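Grakico Help Center
Ticket 853: Wallpaper order printed at two different scales
Product: Azimi pattern layout tool, web version
Status: Closed
Priority: Normal

Opened by customer, October

I ordered three panels of the same floral from the Clidstead print shop through your layout tool. Two panels came out with the flowers much bigger than on the third. Same file, same order. Photos attached. 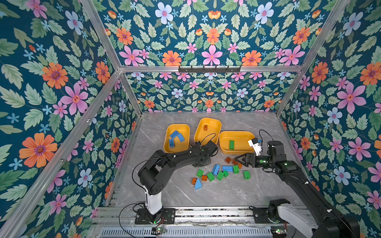
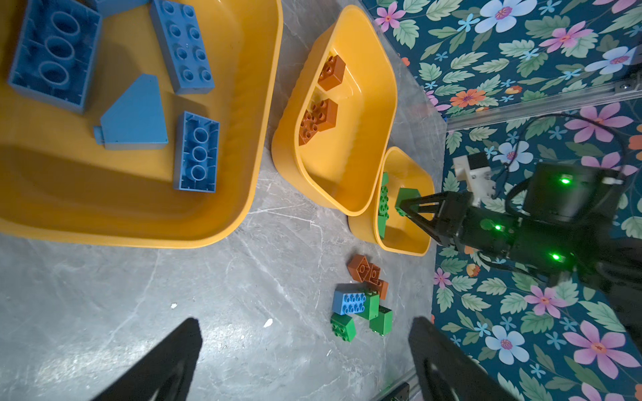
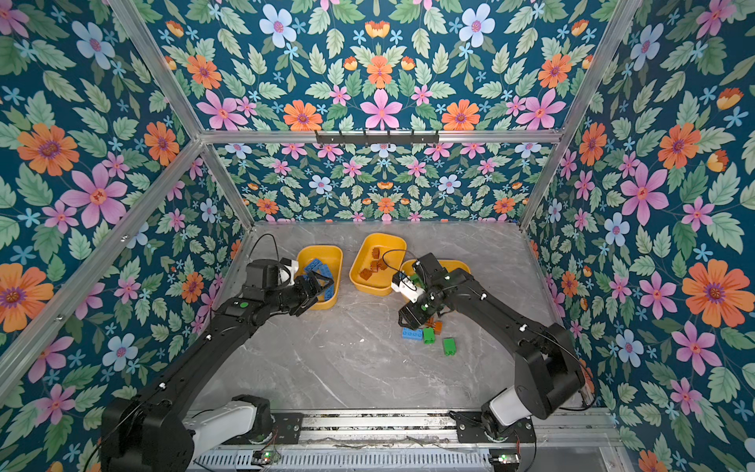
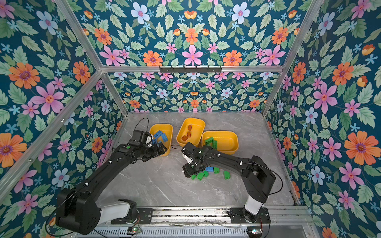 Support reply, 9:40 a.m.

Thanks for the photos. A scale mismatch in a single order nearly always comes from the layout file and only rarely from the printer, so we start with the file. The tool stores a repeat width for the pattern and a separate width for each panel. If a panel is set to "Fit to panel," the tool ignores the repeat width and stretches the artwork until it fills the panel. In the third photo the flowers on the back wall are smaller than the big orange ones on the walls to either side, so I would look at the two side panels first. Please open the order, go to Panels, and tell me what is listed under Scaling for each one. Please also send the resolution shown under Artwork.

Customer reply, 10:15 a.m.

Panel 1: Fit to panel
Panel 2: Repeat
Panel 3: Fit to panel
Artwork: 300 dpi

I did not pick Fit to panel. I set up panel 2 first and then used Duplicate to make the other two.

Support reply, 11:05 a.m.

Resolution is fine. I tried the same steps on a test order. Duplicating a panel and leaving the size alone keeps the Repeat setting. Duplicating a panel and then typing a new width switches it to Fit to panel with no message. Did you change the width on panels 1 and 3 after duplicating?

Customer reply, 11:20 a.m.

Yes, both. The side panels are a different width from the back one.

Support reply, 1:30 p.m.

That matches what I see here. I have passed it to the Fernov team, who maintain the panel editor. Until there is a fix, please do the following before you approve a proof:

1. Duplicate the panel and enter the new width.
2. Open Scaling and set it back to Repeat.
3. Click Save, then reload the page. The setting does not always show correctly until the page is reloaded.
4. Open the proof and turn on Show All Panels. Measure one flower on each panel with the ruler. The numbers should be the same.

Do not use the thumbnail to check scale. Each thumbnail is sized separately.

Customer reply, 2:10 p.m.

Did that. Flower size now matches on all three in the proof. Do I have to pay for the reprint? Also, the background color on the new proof looks a little greener than the first one.

Support reply, 2:45 p.m.

No charge for panels 1 and 3. Clidstead has the corrected file and will use the same paper. Panel 2 was printed correctly, so it is not being redone unless you ask.

On the color, check the Preview menu at the top right of the proof. If it says Screen, change it to Print. That setting only affects the preview and does not change the file.

Customer reply, 3:05 p.m.

It was on Screen. Looks right now. Go ahead with 1 and 3 only.

Internal note

Cause: width edit on a duplicated panel resets Scaling to Fit to panel.
Workaround: reset by hand, save, reload.
Linked to 4 earlier tickets with the same steps. Help page on duplicating panels needs a line about this.

Closed by support. Reply to this ticket to reopen it.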